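Drandcombe builders board > Simulation > Collecting demos for a two-arm table

f_schwaiger
I'm gathering examples for a two-arm setup in Stillent and I'm up to 102 demos. The table layout is fixed: black bin at the back left, mat, flat board, the small bottle, and a thin ruler-like strip near the front rail. Only the left arm reaches in. The right one stays folded in every demo so far. My question is whether to keep recording like this or start moving things around now.

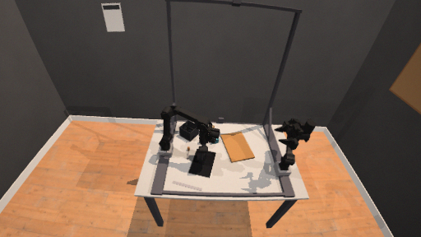
Mathias Koller: start moving things now. A policy trained on one layout learns the layout. I'd throw in a new bin angle every few demos and not wait for a round number.

bello_u
I disagree with Koller. Get one fixed layout working first. If it can't learn that, you have a bug in your action logging and random placement will just hide it. I lost most of May to exactly that, gripper commands were logged 2 steps behind the joint positions.

f_schwaiger
OK, I hadn't checked the logging. Two more stills, same task.

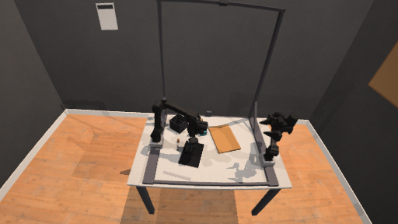 I drive the left arm with a leader arm on my desk and save joint angles plus the overhead view. Anything where I bump the bottle gets deleted. That is 29 deleted so far, not counted in the 102.

bello_u
Don't delete those. Tag them as failed and leave them out of training. You will want them when you're working out why it knocks the bottle over -- and it will.

f_schwaiger
Too late for the 29, but I'll tag from here on.

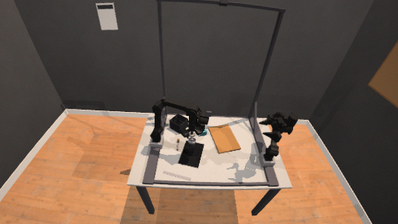 Gebhard Schwaiger thinks the parked arm is the bigger problem. If the right arm never moves, its half of the action vector is constant, and the normalizer will divide by something close to zero. Mask those joints or clamp the standard deviation.

Mathias Koller
Agree on the clamp. Still don't agree on the fixed layout. Our Hofstetter set has 3,855 episodes and the early fixed ones were no use to us later.

bello_u
You had a team for that. He has one leader arm and his evenings.

f_schwaiger
I'll replay ten episodes to check the timing, then clamp, then change the bin angle. Will post the replay numbers. 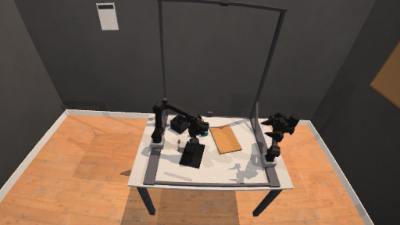 Left arm over the table, right arm folded, strip near the front rail.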